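Projects > Kirkeck > Rooms > README

# Kirkeck window and blind notes (README)

Last updated 23 April 2025

Notes for anyone looking after the rooms at Kirkeck, or using the spreadsheet that goes with them. 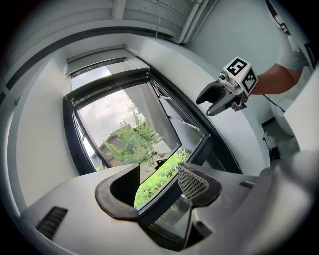

Started as a list of which blinds needed new chains. Grew. Now covers windows, blinds, sashes, what's outside the glass and any pipes or cables near enough to get in the way of a ladder. Doors are in the Requena folder, don't add them in here.

## What's in it

- 148 windows, one row each
- 29 rooms
- windows.csv, the main table
- blinds.csv, one row per blind, joins on window_id
- notes.txt, everything that wouldn't fit in a column

Stairwells not done. Cellar not done, may never be.

## Columns in windows.csv

**window_id** - room code, dash, number. Count from the left as you stand inside facing the wall. Corner windows go with the longer wall.

**frame_colour** - dark, white, other. Don't get clever with shades. Two of us wrote "anthracite" and "charcoal" for the same row and it took an afternoon to sort out.

**sash** - fixed, tilt, turn, tilt-turn. What it CAN do, so try the handle.

**sash_now** - open, tilted, shut. Just how it was when you walked in. Open sashes are fine, leave them how you found them.

**reveal** - shallow or deep. Deep means you can stand a plant pot on the sill without it hanging over. Measurments in cm if you have a tape, blank if not.

**above** - what's over the window. Blind housing, bare wall, ceiling panel close by, that sort of thing.

**pipes** - y/n, plus where. "Corner, vertical, pair" is plenty. Don't guess what they carry. Old sheet said heating for all of them and some of it was wrong.

**cable** - y/n. Anything hanging from the ceiling gets a y, even thin ones. Don't pull it.

**outlook** - short free text. Tree, hedge, roof, car park, wall. Helps more than you'd think when two rooms have identical windows and someone has mixed up the codes.

## Columns in blinds.csv

**type** - roller, slat, none. Most here are roller in a white box housing.

**housing** - above glass, in reveal, on ceiling.

**control** - chain, crank, switch, unknown. Unknown is a proper answer if the blind is right up and you can't see.

**works** - y / n / sticks. Run it all the way down and back up before putting y.

**fix** - free text. Gumon did the first batch of repairs, their job numbers go at the end in brackets.

## Known problems

- 13 blinds have no window_id. Labels fell off. Housing widths are in notes.txt if you fancy matching them up.
- Outlook was filled in during spring, so trees in leaf and hedges thick. Same window in winter may show a lot more building.
- White wall, white ceiling, white housing: easy to miss the housing altogether from across the room. Go and stand under it.
- "Tilted" and "open" used loosely in the first few rooms. Being redone.
- Dates are a mess in the older rows, some day first some not. Ignore them for now

## Adding a room

Copy the template tab, fill what you can, leave the rest blank. Blank means not checked, "none" means checked and there isn't one. Please keep to this, it's the one that causes most of the rework.

Save as csv, not xlsx. Zollbridge can't read the other sort.

## To do

- second pass on sash_now, or drop it
- stairwells
- sill heights for the upper floor
- ask Gumon wether crank handles are still stocked

Use it, copy it, change it. If you pass it on, send this file too so the column names make sense.

255 views | 13 comments | Share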